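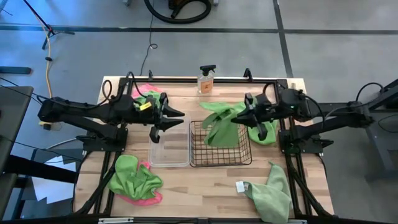

The two-arm cell at Clenurdale's Ukport shop, cloths and spray bottle on the table.

I went to Ukport in September hoping for sparks and got laundry. The cell everyone at Clenurdale wanted to show me moves cleaning cloths in and out of a basket, and I spent most of the morning hearing how it is kept alive.

Zanele Makhubela looks after it. Her day starts at 8 with a rag of her own, wiping lint off the gripper fingers. Microfiber sheds, she told me, and it sheds most enthusiastically into anything with a joint. After that she tugs every cable where it loops over the rail. A loop that's too tight pulls on the wrist, and a loop that's too loose gets grabbed, with great confidence, by the other arm.

The arms face each other across a butcher-block top, which gives the whole thing the air of a cooking show with no cook. They are bolted to a black aluminum frame, and the bolts are her real enemy. She goes around them with a torque wrench every 2 weeks. Thibault Besson, who built the frame, thinks this is excessive. He also thinks the frame is perfect, so I gave his vote less weight.

Then comes squaring up. Each arm is sent to the same point over the middle of the table, one after the other, and if the fingertips disagree she reruns the zero on whichever one has wandered. It took her 2 tries while I watched, and one word I won't print.

Spare fingers are kept in a drawer marked Zosari, after a project that ended before she was hired. The drawer also held a sandwich.

I asked what breaks most. Fingers, she said, then cables, then visitors' attention. I wrote that down and missed the bus back to the Mercado hotel, so I ate at the vending machine, where the coil jammed on my crackers. Zanele fixed that too, with her elbow.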